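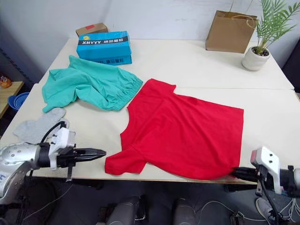 Where we are with the clothing room, June

Hi Naomi! You asked for a short one this time, so I'll try (you know me).

Sorting first. The Storkik bags are all open now, all 17 of them, and most of what was inside is going back out to families. T-shirts are the bulk of it. We settled on one way of folding them: flat on the white tables, smooth out the creases, sleeves in, then up from the hem. I was doing thirds before and the stacks kept sliding over, so thirds are gone. Red ones go with the other brights, grays and whites on the shelf under.

Pants and shorts are slower. Anything with elastic at the cuff bunches up the second you let go of it, and I've started rolling those and standing them in the bins, which the Muriithi site was already doing and I should have copied months ago! Gloves and other knits wait for their partners in a tray by the door. We have 11 singles at the moment. I'm giving them until the next delivery and then they go to the rag bag.

Money: the two tables came out of the furniture line, as agreed. Pushed together they give us room to spread out a whole shirt and still have a pile waiting behind it, and I wouldn't go back to the old desk for anything. The shelf labels cost $50, a bit over what I'd put down. Receipts are in Filer under Gelutell, second folder.

Still to do: the coat rail (wrong brackets came, replacements ordered), and a proper size chart for the kids' things, where the labels are a mess and I end up holding one shirt against another to guess.

Could you let me know if the next payment can cover bins as well? I'd like 2 more of the deep ones before the fall clothes start coming in.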